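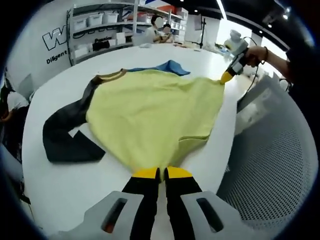
2024-08-03
Hand grippers, pair 2, cloth work at the shared workshop

Finger spacing first. The printed guides from Nammont came out tight again, so I opened the slot in the housing plates with a flat file until the fingers ran the full length without catching. Closed and opened each tool 220 times by hand afterward. The left one squeaks near the end of travel. Dry lube on the rail, squeak still there but less.

Tips are the yellow ones now on both tools. Old black tips are in the parts drawer, keep them, the screw holes match.

Garment work: the big yellow-green top with the dark gray sleeve, flat on the white table. One tool on the bottom hem, the other on the far corner. The hem gathers to a small point between the tips and that is enough to pull on. Thin cloth is the harder case – the tips meet before they get hold of anything unless you push down into the table a little. I want a softer pad, maybe 4 mm, same outline. Lü has a sheet of the right stuff and I have asked for an offcut.

Trigger spring: swapped the Virkevo spring for the shorter one from the Lillard kit. Lighter on the hand. Return is slow if the tool points up, fine otherwise. Leave it in for now.

Log for the session is 238 grasps, 57 of them marked as slips. Most of the slips are on sleeves and folded edges, where I was coming in at a low angle. Need to split the count by angle before it means much. The slip column was typed by hand so check it against the video before using it.

Cable on the second tool still hangs off the back and pulls at the wrist when you turn it. Needs a clip on the housing, or a longer lead.

To do
– print guides again with a wider slot
– cut soft pads, two pairs
– cable clip
– redo the sleeve grasps from straight above
– order M3 inserts, box is nearly out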